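Zevier clearing out display furniture, doors open Thu 7 June

Quick one for anybody furnishing on a budget. Zevier is selling off its display pieces before the floor gets a new layout. Tables, cabinets, lamps, shelving. First come first served, no holds, no phone orders. Doors at 9, and the line for the May sale went past the bakery so plan on getting there early.

The piece people keep asking about is the white pedestal table. Two ribbed columns, gold trim at the bottom, flat slab top with a thin gold edge. Sold as one unit, they won't split it.
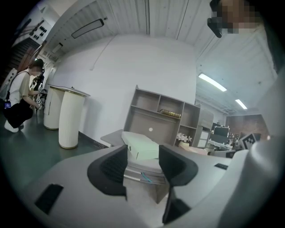

Kittipong Thongsuk wanted to know whether the table comes apart for moving, and said his stairwell had already beaten one sofa from the May sale. Zevier's answer: the top lifts off, bring a second person. And blankets. They don't lend blankets.

Also going is a white wooden cabinet with a carved molding across the top, grooved lines and a twisted rope-type band. Open compartment with a deep red back and a gray wood-grain shelf. Big thing, measure your door first. Asking price is $500 and the store says it isn't moving on that one before the weekend.
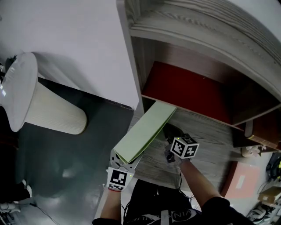 Smaller stuff should go cheaper. Table lamps start at $5 and there's one with a pleated cream shade and a glossy white base that probably wont last the morning. Bulbs not included. Hemmin shelving and the last of the Finus side chairs are marked down too, up to half off, tags are on the pieces.

Payment is card or cash, no checks. Pickup the same day if you can manage it. Otherwise Zundora is running a van for local deliverys, book at the front desk when you pay. Limit of 2 large items per household.
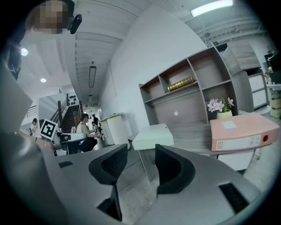 Inside Zevier, with the wooden staircase to the upper level.

Parking is behind the building, enter from the side street. The front spots are loading only during the sale. Unsold pieces get marked down again Saturday, store closes early that day.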